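Clanlow Football Recruiting Binder

I built the first Clanlow on my kitchen counter when my oldest was a sophomore safety and we were losing track of which coach had said what. Five years later I'm still packing them myself, and I'm still fussing over the tabs!

You get a three-ring binder with 143 printed pages, sorted by school. Each school section has a contact sheet, a camp and visit log, a page for questions (bring it on the visit, coaches like a kid who writes things down) and a pocket for ticket stubs and parking passes. There's a measurables page at the front for height, weight, forty time and shuttle, with room to update it every season. I also put in a blank film list so you know which games are cut and which ones your cousin still has on his phone.

New for this season — 23 peel-off tabs, up from 12, after a bunch of you told me you ran out before junior year was over. The rings are bigger too. Holds up to 200 sheets if you add your own.

The Rorkau refill pack fits this binder and the older Clanlow. It doesn't fit the small travel size, sorry, the holes are spaced differently.

What it won't do is get anybody an offer. It's paper. It does keep you from calling the linebackers coach by the running backs coach's name, and I have done that, in his own office, with my son standing right there.

Orders in by noon Monday go out the next day. December gets busy with signing period so please order early if you can.

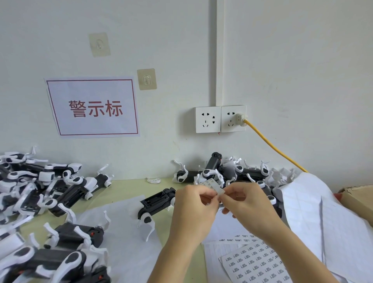

Thomas Rizzi: We have two boys being recruited at different positions and ended up buying one binder each, sharing didn't work past the first camp. My only wish is a second page for special teams, my younger one long snaps and we're writing in the margins.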